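We use cookies to improve your experience. By continuing to browse this site you agree to our cookie policy. Accept / Manage settings

Opening a Refrigerator Door in Simulation: Project Report

Roya Hassanpour and Omid Mousavi

1. Aim

Published demonstrations of household robots tend to show a task done once. We wanted to know how often one common chore step, pulling open a fridge door by its handle, succeeds when it is repeated under small changes. All work was carried out in simulation.

2. Method

We compared two controllers. The first, Lesov, follows a fixed path computed from the known position of the hinge. The second, Havar, estimates the direction of the door's movement from wrist forces and corrects the pull as it goes. Both ran on the same arm model in the same kitchen. Start position, door stiffness and handle friction were varied between trials. A trial counted as a success if the door passed the target angle with the gripper still holding the handle. 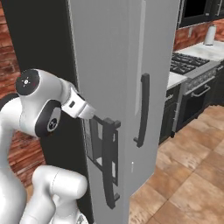 Each controller was given 600 trials. Time limits were identical, and a trial was stopped at once if any part of the arm other than the gripper touched the door.

3. Results

Of the 1,200 trials, 864 succeeded. Of the 336 failures, 102 were stopped for contact between the arm and the door. The rest were lost grips or timeouts, which our logging did not separate reliably. Most contact stops came from Lesov, whose path leaves little clearance at the elbow once the door has begun to swing. Havar was slower and timed out more often with stiff doors.

4. Discussion

A success rate of 72 per cent is too low for unattended use. Opening the door is also only the first step of fetching an item, and later steps would bring their own failures. Seal suction was modelled as a constant force, whereas a real seal resists most at the start and then lets go. We expect this to favour Lesov unfairly.

5. Further work

The grip check should be logged separately from the timer. Mohammadi, the planner used by the other group on our course, could be tested on the same 2 tasks, opening and closing, once its door model has been converted.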